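Subject: Re: [lab-equipment] Second arm or spare parts first?

Hello all,

thank you for the many answers to my first message. I quote the one that helped me most and reply below it, and I hope the quoting survives the list software this time.

> We were in the same place as you when we planned the cell in Radlow.
> My advice is to write down which tasks you want to do in the next
> budget period, and then look at which of them really need two arms.
> We bought the second arm too early and it stood under a cover for 4
> months, while we had no money left for fingers and cables. Also,
> please put the task boards in the budget as a consumable. People
> always put them under "furniture" and then wonder why there is no
> line for a new one.
>
> What is your number for grippers? You wrote only "accessories".

You are right that "accessories" was too lazy of me. I have now divided it. There is one line for gripper fingers, one line for wrist cameras with their cables and mounts, and one line for the boards and everything that is plugged into them. The finger line is the one I had most wrong. I had planned one set per arm, and the people who run the cable tasks asked for 2 sets per arm plus material to print more. When I asked why, they told me that the thin cables need another finger shape than the big plugs, and that changing the shape in the middle of a week costs them half a day of calibration.
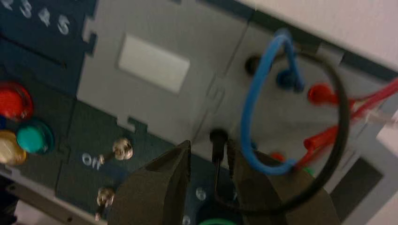

So the question of the second arm looks different to me now. For plugging in and pulling out, the colleagues at Roman say that one arm is enough if the board is fixed well to the table. The second arm becomes useful when a cable must be held out of the way, and that is the part of the work we want to grow. I have therefore left the second arm in the plan, but moved it to the second half of the year, after the fingers and the boards are paid.

About boards as a consumable: I agree, and I asked Womov for a price for replacement panels without the full board. They offer it, with a delivery time of 18 working days. The minimum order is 1,000 dollars before shipping, so for us it makes sense to order once and put the rest on the shelf. If another group on this list also needs panels, we could perhaps order together. Please write to me directly before the end of June, because after this our purchasing office closes the quarter.

Two things I still do not know, and I would be glad for experience:

1. Does somebody have a service contract for the arms only, without the controller? Sikinen offered us only both together, and the controller part is the expensive half. We have a person who can repair controllers, so I do not like to pay for it.

2. How do you plan for cables? I mean the simple ones that go in and out of the sockets all day. I have now put a fixed amount per month, but it is a guess. If you keep a record of how many you replace, even a bad record, I would like to see it.

The spreadsheet is in the shared folder of the list, with the old version next to it so you can compare. The yellow cells are the ones where I am not sure. Please do not change the sheet with the exchange rates, it is linked to our internal one and breaks easily.

With kind regards from the planning side of the lab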